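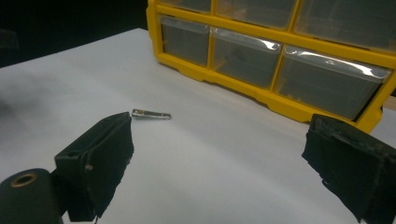 Swap shelf news
The Wotdale swap shelf reopens in February, on the wall by the side door. Bring small household items that are clean and still work — no knives or medicines, please. 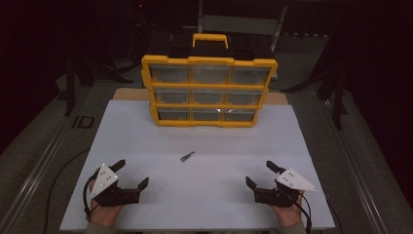 Mwanaisha Massawe will sort donations from 17 households first, then take general drop-offs until noon.
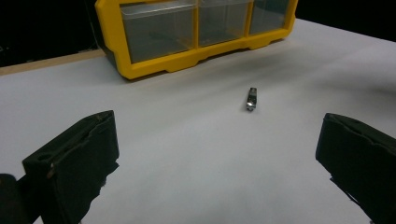
How long do items stay on the shelf?
Anything left after 60 days goes to the Berer thrift store.

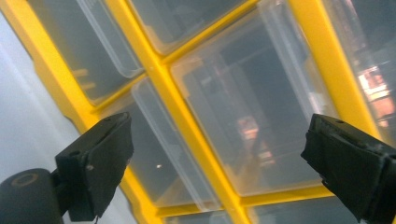 Parking
The Skestari lot is closed for paving. Use the street, or call Bongani Hendricks for a pass.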